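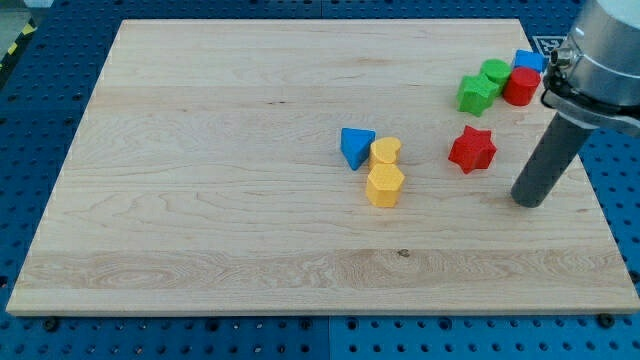 Notas do orador – Brincar em casa antes da escola
Encontro de pais, Clodham, 6 de abril

Diapositivo 1. Abertura
Agradecer à Judit Gulyás o convite. Dizer logo que a conversa dura 49 minutos e que as perguntas ficam para o fim, menos as duas que vou ler pelo meio.
Apresentar o tema: o que as crianças entre os dois e os seis anos fazem quando os adultos não lhes organizam a tarde. Não falar de ecrãs nesta parte. Se alguém puxar o assunto, dizer que vem no diapositivo 5.

Diapositivo 2. De onde vêm os dados
Em março terminámos a leitura dos diários preenchidos pelas famílias de Otora. São 2.322 registos de tardes, escritos à mão, a maior parte com duas ou três linhas. A Csenge Erdős leu-os todos e passou-os para uma folha única.
Avisar que os diários não são uma amostra da população. Quem aceita escrever todas as tardes já presta mais atenção do que a média.
Ler em voz alta o registo do pai que escreveu apenas «caixas, caixas, chuva, caixas». Pausa.

Diapositivo 3. Repetição
Muitos pais preocupam-se quando a criança faz a mesma coisa dias seguidos. Nos diários isto aparece em quase todas as casas: encher e esvaziar, alinhar, desmontar, voltar a montar. Explicar que a repetição muda devagar – uma peça é posta de outra maneira, entra uma palavra nova, a história ganha um irmão mais novo.
Caso da menina que serviu sopa ao mesmo urso durante toda a semana. No fim da semana o urso já pagava a conta.
Não interromper para corrigir. Se a peça não entra no buraco, esperar.

Diapositivo 4. Quantos brinquedos
Resumir a experiência do jardim de infância Dudás, onde o Gyula Bozsik guardou metade do material num armário e fez a troca de quinze em quinze dias. As educadoras notaram menos disputas de manhã. À tarde não notaram diferença. Dizer as duas coisas.
Em casa basta uma caixa fora da vista. Não é preciso comprar nada.
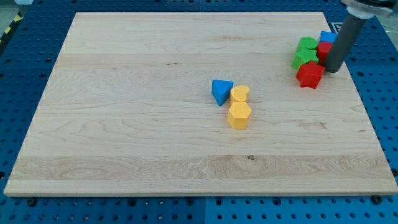
O que faço se o meu filho diz que não tem nada para fazer?
Espere um pouco antes de propor seja o que for. Nos diários, a queixa costuma durar poucos minutos e acaba muitas vezes numa brincadeira que o adulto não teria sugerido. Se continuar, ofereça companhia numa tarefa da casa, como dobrar meias ou lavar alfaces.

Diapositivo 5. Ecrãs
Ser breve. Os nossos registos não medem tempo de ecrã e não vou inventar um número. Remeter para a sessão do Kálmán Kovács, a seguir ao intervalo.

Diapositivo 6. Irmãos
Saltar se já passar da meia hora.
Os mais velhos mandam, os mais novos estragam. Sugerir um canto alto para as construções que não podem ser desfeitas – uma cómoda serve.

Para fechar
Mostrar a folha de registo da Reltetti e dizer que há cópias à saída. Pedir que devolvam as canetas. Contacto para dúvidas: Rodica Pîrvu, na mesa da entrada.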